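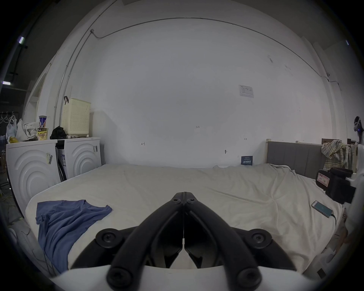
Ksawery Sikora objects to the April protocol on one point: the prompts tell people what to see, so whatever comes back in the written reports is partly our own text returned to us. He would cut every prompt to a verb and a place and leave the rest open. He also asks whether the Bakdale set was ever tested in that short form.

Checked. It wasn't. The Bakdale prompts were written long from the start, with weather, footing, smell and an ending supplied. Swimming a cold lake comes with the temperature and the color of the water already in it. For a relaxation class that is fine. For us it mixes up two things, how well a person builds a scene and how well a person remembers a paragraph read aloud.

Notebook entry, April, started 9:40.

Purpose: compare long and short prompts for waking imagery, same people, same room, written report directly after each trial.

Materials: 22 prompts from the Bakdale set, each rewritten in a short form by me. Long form left untouched, including the two typos. Read aloud by one voice at one speed. Timing by the Jiditz timer with the end tone turned down. The default tone makes people open their eyes with a start and the last part of the scene is lost from the report.

Rating: Stusden sheet, scored out of 50. Detail and steadiness are rated separately and then added. I still don't like adding them. A person can hold a dim picture very steadily, or get a bright one that keeps dropping out, and the total comes out the same. 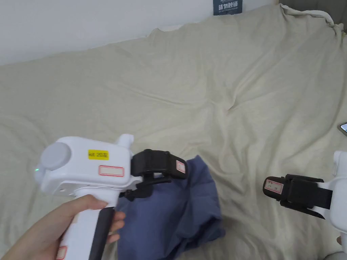

Hand-held gripper over the beige sheet, kit label showing.

Short form, rules used in rewriting:
Keep the verb. Keep the place. Drop all adjectives. Drop the ending. No "imagine that you are" at the front. Present tense.

"Climb the hill behind a school" survived well. "Receive the letter" did not, the reader has no place to put it, so I added "at a kitchen table" and marked the prompt as repaired. Any repaired prompt stays in the set but gets its own line in the analysis.

Observations from the first block:

Short prompts take longer to start. Several reports mention a blank stretch, then a scene arriving whole. With long prompts the scene is put together in the order of the sentences and sometimes stops when the sentences stop.

Places reported under short prompts are mostly known places: a grandmother's yard, a bus station, the pool where someone learned to swim. Under long prompts the places are generic. One report calls it "a lake from a calendar," which I am keeping as a code for this type.

Drift. Under short prompts people leave the scene and go elsewhere, and write it down as if they had failed. I had been scoring drift as an error, following the Biwott manual. I now think that is wrong for our purpose. Moved drift to its own column with no sign attached. Old sheets need rescoring – do this before anything is averaged.

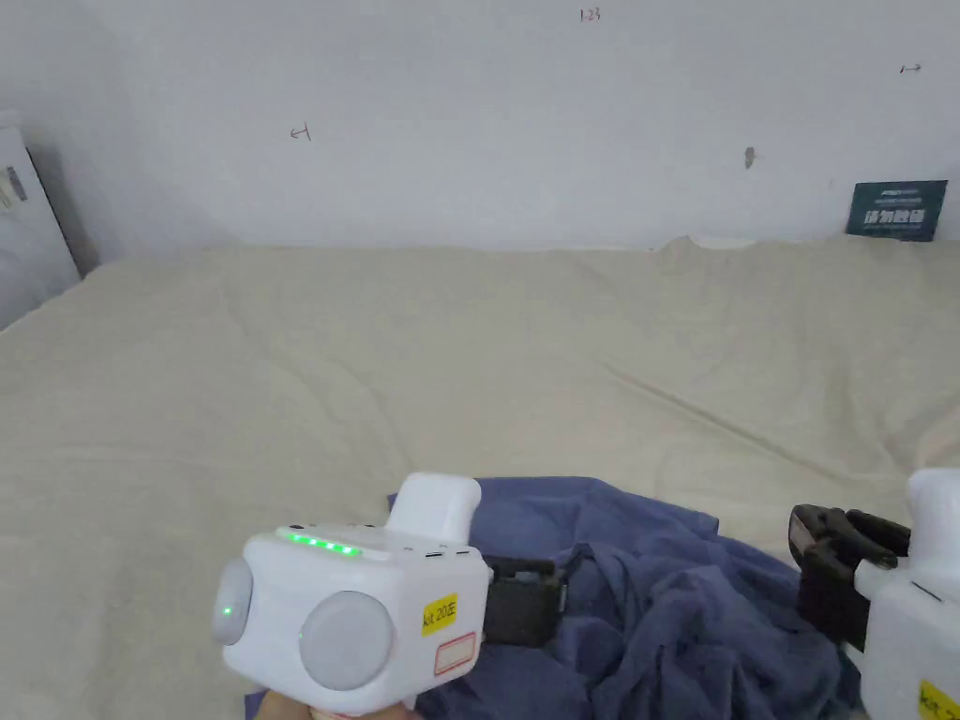
The rescoring rule is that a drift counts from the first sentence of the report that could not belong to the prompted place. Where the writer returns to the prompt, note the return and leave the total alone. If the two scorers disagree on the sentence, take the earlier one and initial it.

Problem with the report form. The box for free text is too small and people write to fit the box. Reports written over the margin are also the ones with the highest detail scores, and I can't tell which is causing which. Switching to plain sheets for the next block. This breaks the match with the first block and I accept that.

Problem with order. Everyone had the long form first. Must be crossed next time. The present comparison is good for finding faults in the wording and should not be used for anything else. 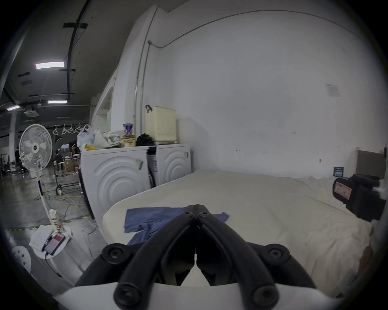

Gripper tips above the blue cloth, pale sheet behind.

Reply to Ksawery: agreed on verb and place, not agreed on dropping the read-aloud. Silent reading lets people go back over the line, and then the start time means nothing. Will try one block his way if he does the timing.

To do:
Rewrite "receive the letter" properly or remove it.
Ask Bakdale for the source of the water prompts.
Rescore drift on the old sheets.
Find out why Jiditz resets the tone volume after each restart.
Crossed order list, draft by noon.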